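Study room refresh, progress report, December 2024

Hi Heike,

Quick one from me before the break, because I know you want something in the folder for the Solberg grant! We're further along than I expected in May, when all we had was a room full of broken chairs and Vaughan's tape measure.

The tables are in and so is most of the small stuff. Paora spent ages working out what each spot should have on it (he kept moving things an inch to the left, I had to leave the room) and we've settled on keeping it simple: a mouse, a mouse pad, and plenty of bare table for people's own books and papers.
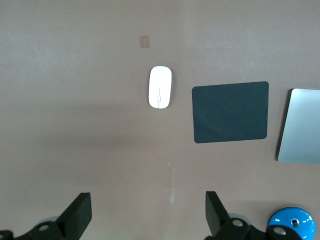
Money next. Of the $1,000 for furnishings we have $200 left, and I'd like to put $88 of that toward two desk lamps, if you're okay with it. The back corner gets pretty gloomy by late afternoon and Tegan has already complained twice. The rest I'd hold for shelving.

Still to do: the door sign, the second coat of paint by the window, and the chairs. We have 8 good ones and need a few more. Demetrio thinks he can get them from the Desten office when they move out, but he's waiting on a call back, so please don't promise them to anyone yet.

Oh, and the invoice for the tables went to your old address. I've asked for another copy and will send it over when I have it.

Tegan and I can show you the room any time after the holidays.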